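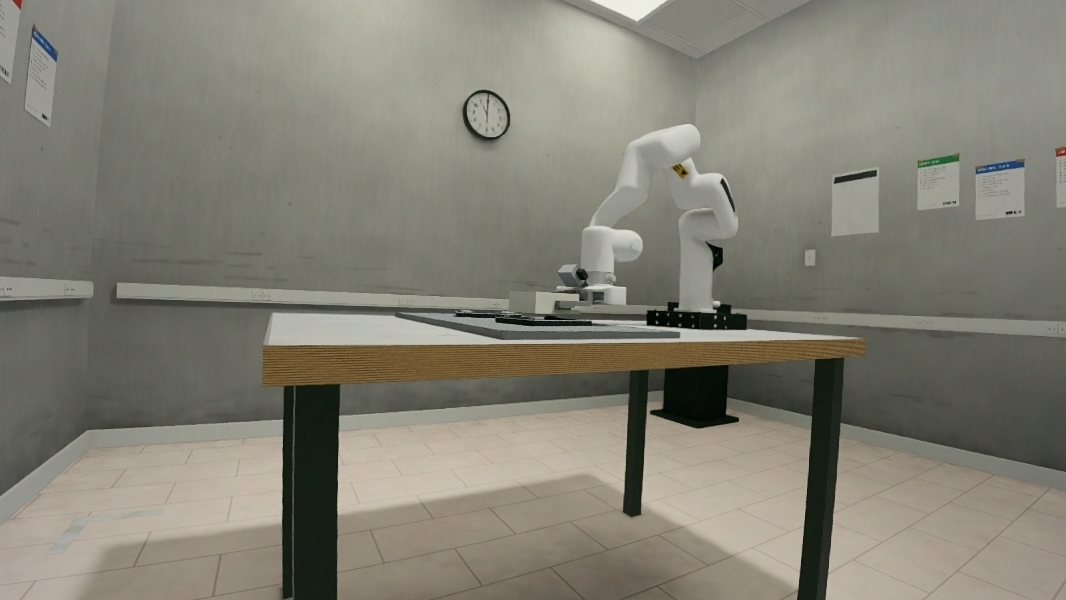
Huệ Lục asked me under yesterday's post whether it's too late to plant garlic once October is half gone, and oh, I have thoughts!

Home Explore Alerts Messages Profile

Mervin Fortin
No, it isn't too late, not around Triltgate anyway. I've put cloves in with my fingers gone numb and still had a lovely crop by July (small heads, but so sweet).

Mervin Fortin
Break the heads up the same day you plant, keep the papery skins on, and set each clove pointy end up, 2 inches deep. Mine go six inches apart, and I planted about 165 last fall, which my knees still mention every time I pass that bed.

Mervin Fortin
Then straw, more than you think you need, and go have some soup. Huệ, if you're anywhere near Lillau I've got spare heads in the garage and you're welcome to them, just holler!

More from Mervin Fortin
Saving bean seed
The Gadden plum, one year on
Leaf mold for patient people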